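Folding table (laundry)

A folding table is a flat work surface used for sorting, folding and stacking clean laundry. The term covers two different objects in everyday English: a table whose legs fold away for storage, and a table of any construction on which clothes are folded. This article deals with the second meaning. Folding tables are found in homes, self-service laundries, hotels and hospitals, and are normally used together with one or more open bins or tubs in which garments are carried to and from the work surface.

Surface

The main requirement is a smooth top free of splinters, raised grain and exposed fasteners. Knit fabrics are especially prone to snagging, and a rough spot that would go unnoticed on a writing desk can pull a loop out of a jersey garment. Pale wood, plastic laminate and stainless steel are the usual materials. Light-colored tops make dark lint easy to see and wipe away, while dark tops do the same for white lint. Some laundries keep one of each.
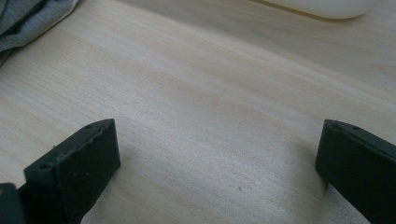

By Younis

On wooden tops, the direction of the grain has little effect on the work once the surface has been sanded, but it affects cleaning. A cloth drawn along the grain collects dust more completely than one drawn across it. A bare wooden surface absorbs moisture from damp items and may develop rings or gray staining. For this reason a sealed finish is preferred wherever laundry is handled before it is fully dry. Wax finishes are avoided, as the wax can transfer to fabric under a warm iron.

Corners are commonly rounded. A square corner catches pockets, drawstrings and the hems of large items such as sheets, and is a frequent cause of bruising in narrow rooms.

Dimensions

There is no single standard. The Rirkholm pattern, a domestic table sold for small laundry rooms, has a top 1,181 mm long. The later Cukwood pattern extends this to 1,235 mm, which allows a bath towel to be laid out at full length with a bin standing behind it. Institutional tables are longer and are often placed end to end.

Working height matters more than length. A top set too low causes the user to bend at the waist through a repeated task, and one set too high makes it difficult to press air out of a stack. Tables intended for seated use are lower and generally leave the space under the front edge open.

Bins and tubs

The bin used with a folding table is shallow enough for its contents to be reached without leaning. Molded plastic is the most common material for this purpose – it does not shed fibers, and it can be rinsed out. The walls usually flare toward the rim so that empty bins nest inside one another. A rolled rim stiffens the opening and removes the sharp edge left by molding. Handles are either separate fittings or openings cut through the end walls; the cutout type has no moving parts and adds nothing to the outside dimensions.
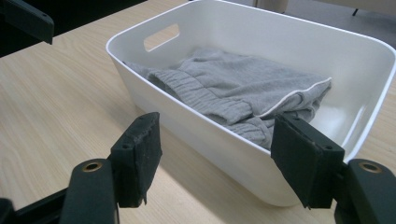

Garments left loose in a bin settle into creases under their own weight. Cotton knits recover from this better than woven cotton, and sweatpants, sweatshirts and similar items can usually be smoothed by hand. Ribbed cuffs and waistbands are an exception. If a cuff dries or rests in a twisted position, the ribs may stay offset, and the band has to be pulled straight before folding. Contrast trim such as piping is laid flat along its seam, as it tends to roll toward the inside of the fold.

The capacity of a bin is stated by volume or, in commercial catalogs, by dry weight. Neither figure is a reliable guide to how many garments will fit, given the difference in bulk between thin shirts and fleece. The Gumar system, used in several shared laundries, issues each household a white bin and assigns it a number from 1 to 24.

Folding sweatpants

Several methods are in use. The most common is as follows. The garment is laid face up with the waistband away from the user, and each leg is smoothed from the seat to the cuff. One leg is then folded over the other along the center seam, with the crotch point tucked inward to give a straight edge. The cuffs are brought up to the waistband, and the result is folded again in halves or thirds to suit the shelf.

A file fold adds a further turn, producing a compact block that stands on its edge in a drawer. It is poorly suited to heavy fleece, which tends to spring open. Rolling takes less time but leaves the waistband on the outside, where it may stretch.

Arrangement of the work area

The bin is placed either beside the work or at the back of the table. With the bin at the back, the front part of the top remains clear for folding, and both hands travel the same distance to reach the contents. Side placement suits longer tables and users who strongly favor one hand. 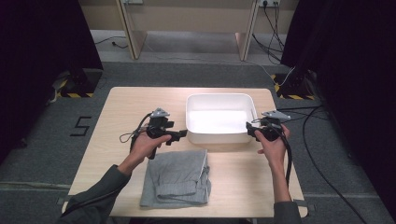
Finished items are stacked with the last fold facing the user, so that a single garment can be lifted out without disturbing those above it. Heavier pieces go at the bottom. Where the same bin is used for transport in both directions, it is emptied and wiped out before folded laundry is returned to it.

Floor covering under the table varies. Carpet is quieter and easier to stand on for long periods, but it holds lint and is unsuitable near washing machines. Hard flooring with a mat at the working side is the usual arrangement in commercial premises.

Maintenance

Tops are wiped with a damp cloth and dried. Abrasive pads are not used on plastic bins, as scratches hold dirt and can roughen the inner walls. Cutout handles are checked for burrs, which can be removed with fine sandpaper. Legs and joints on wooden tables are tightened as required.

See also: Clothes drying rack; Ironing board; Laundry basket; Linen closet

Last revised 25 December 2021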